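3.2 Winter activity and food stores

Burrow checks at Nollura began in January and ran weekly until the thaw. The site is a south-facing bank, old pasture, grazed until the fence went in. The Breltbridge plot is flatter and wetter, with heavy clay under thin turf. Voles at both. Entrances were marked with numbered canes and scored as open, plugged or collapsed on each visit.

Open entrances were not taken as proof of use. A bank vole hole can stay open for weeks with no animal in it. We used the straw method of Toivonen – two crossed stems laid over the mouth, checked the next morning – and counted an entrance as active only if the stems were moved on two visits running. Wind was a problem on the bank. Visits after strong wind were dropped from the analysis and repeated when the weather allowed.
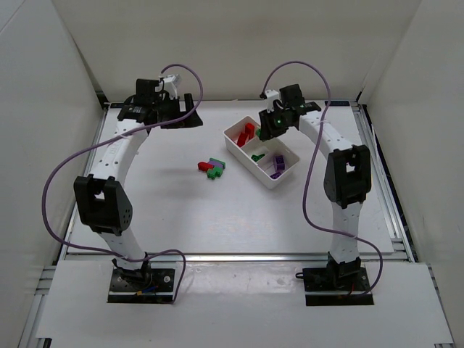 Activity fell with the first hard frost and stayed low at Breltbridge until the end of the season. At Nollura it dipped and then came back, mostly on the upper third of the bank where snow lay longest. Snow cover seems to matter more than air temperature here. Under snow the runways stayed in use, and fresh clippings of grass were found along them when the cover was lifted. No clippings on bare ground in the same weeks.

Stores were harder to work with. Only burrows that had been inactive for the whole of the previous month were opened, by hand, from the side. Most held nothing but old nest lining. Where a store was present it was usually hazel and hawthorn, with some beech mast from the Saarinen wood, which lies 600 m off across the lane. That is a long way for a vole, and we think the mast was moved in stages or dropped near the bank by jays. The largest single store held 800 items, nearly all hawthorn stones, and a good half of them had been gnawed allready. Total for all opened burrows was 3,963 items.

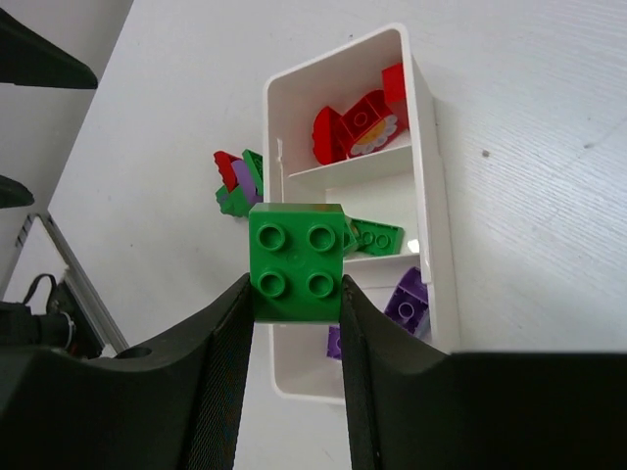
Figure 4. Green 2x2 Duplo brick held upright between two black gripper fingers, with a white organiser holding red pieces behind.

Gnaw marks were sorted by eye under a hand lens. Bank voles leave a neat hole with no tooth marks on the outer face; wood mice leave a scratched rim. Broken shells not scored. Vilho Toivonen sorted the Nollura material and Pirjo Kinnunen the Breltbridge material, then they swapped a sub-sample. Disagreements were mainly over hazel from one wet burrow, where the edges had gone soft. Those were left out.

Wood mouse sign was commoner than we had expected. It turned up in stores that lay well inside vole runways, so either the two species share the chambers or the mice move in after the voles have gone. Our data can't separate these. Camera work at the entrances might, but not from a single winter.

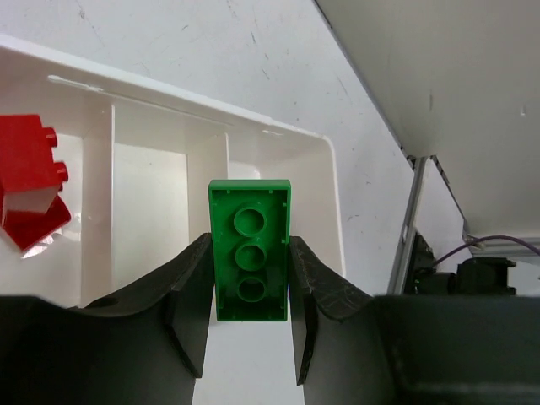
Two further points on method. First, the canes. At Breltbridge cattle got in twice and knocked a row flat, and the entrances in that row had to be found again from the sketch map. We are fairly sure of the matches but the row is shown seperately in the tables. Second, opening a burrow ends its use as a sample point. For this reason no burrow was opened while any entrance within two metres was still active, which biases the store counts towards abandoned ground. Stores in use are probably larger and fresher than those reported here.

Comparison with the Weten survey is limited. That work covered a larger area, 3,000 sq m of mixed scrub, with monthly visits only, and did not distinguish plugged from collapsed entrances. If the two classes are pooled in our data the midwinter drop at Nollura almost disappears. Plugged holes on the bank were often reopened within a fortnight; collapsed ones never were. Worth keeping apart in any future count, then, even where visits are few.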